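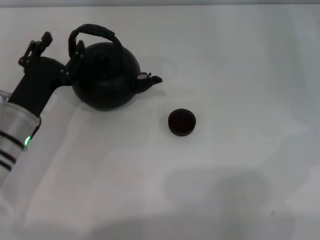
Pouring policy: 99 out of 100 in eval, and I don't trust it

drodbridge_traian
OK so I've been training a pouring policy on kettle demos for a while now and I finally ran the full eval on Saturday. 99 out of 100. I should be thrilled! But my success check is "spout over the cup and tilt past threshold," and I have a bad feeling I'm measuring the pose and calling it a pour. Black kettle, small dark cup, white table, one head camera. Does anybody score this some other way without buying a bunch of sensors?

ratih_p
Put the cup on a kitchen scale. Done. I fought with vision-based scoring for 7 weeks and the scale took an afternoon.

drodbridge_traian
Yeah, I know, I know. But then the cup can't move between trials unless the scale moves with it, and moving the cup is kind of the whole point of the eval.

paewai_vaughan
Scale is fine for a final number but it tells you nothing about why a trial failed. I'd go the other way and look at where the policy thinks the spout tip is. On a matte black kettle the depth is garbage, so it's probably latching onto some random high-contrast bit. Do you start every trial with the kettle in the same spot?

drodbridge_traian
Pretty much, yes. Kettle up and to the left, spout pointing right, cup down and to the right of it. I move the cup a few inches each time and leave the kettle's heading alone.

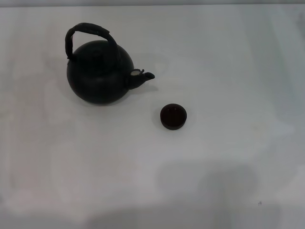
So with the arm out of view that's what the policy gets as its first observation, and I never randomized the heading in the demos either. Which I guess is the next thing to try. I also crop the top strip where the table ends, if that matters to anyone.

paewai_vaughan
There's a pale patch down by the base of the spout. I'd bet you lunch it's tracking that and has learned a fixed offset to the tip. Cover it with black tape, rerun, see what happens to your 99.

ratih_p
Or it's using the big soft shadow on the table. We had a policy on the Tarideo setup that fell apart when we moved a lamp.

cartwright.a
Going to disagree with both of you a little. Who cares what it's tracking if it generalizes? Tape tests are fun but you're changing the input and then acting shocked that the output changed. Turn the kettle 9 different ways, same cup positions, report that. It's the number I'd want to read in a paper.

paewai_vaughan
Sure, and when it drops to 40 percent you still won't know what to fix.

cartwright.a
You'd fix it by collecting demos with the kettle turned. Same answer either way!

drodbridge_traian
Ha, OK. I'm doing both, tape first since it's cheap. Also dropping the word "success" from my plots until there's a scale under that cup.

ratih_p
told you

sjoberg_r
Did you hold out any cup positions, or are the eval ones drawn from the same grid as the demos?

drodbridge_traian
...same grid. Ugh. Back in a few days.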